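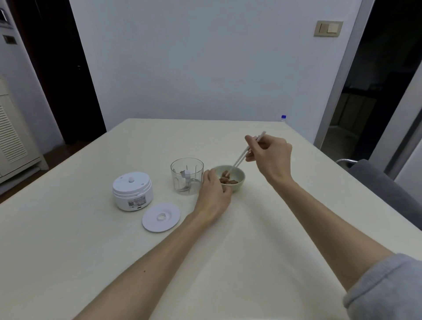

Flitia rechargeable food chopper, two months on a robot cell

Posted Jan 26, 2024

We bought the Flitia for the kitchen table in our Wadia cell, where people do a job by hand first and the arms get taught from it afterward, and I have grown fonder of it than I expected to! The job is moving chunks of food from a bowl into the chopper cup with chopsticks, putting the lid on, setting the motor on top and running it.

Setting up is easy. Cup (with the blade in it), lid and motor each get their own spot on the table, and I like the motor left of the cup with the charging port facing front, so I can plug it in between sessions without moving everything (I spent a whole morning learning that one). The clear cup is lovely to work with, as you can see what went in and what got stuck under the blades.

Now for my grumbles. The lid is flat and white, and on our pale table the camera loses its edge, so we ended up turning the lamps down. The hub also collects grease. I wipe it every 13 runs and wash the blade by hand, and the motor only ever gets a damp cloth.

Our older Dirnitz had a stronger motor, but its port wore out and we went through 2 of them. I'd buy the Flitia again, and a spare cup with it.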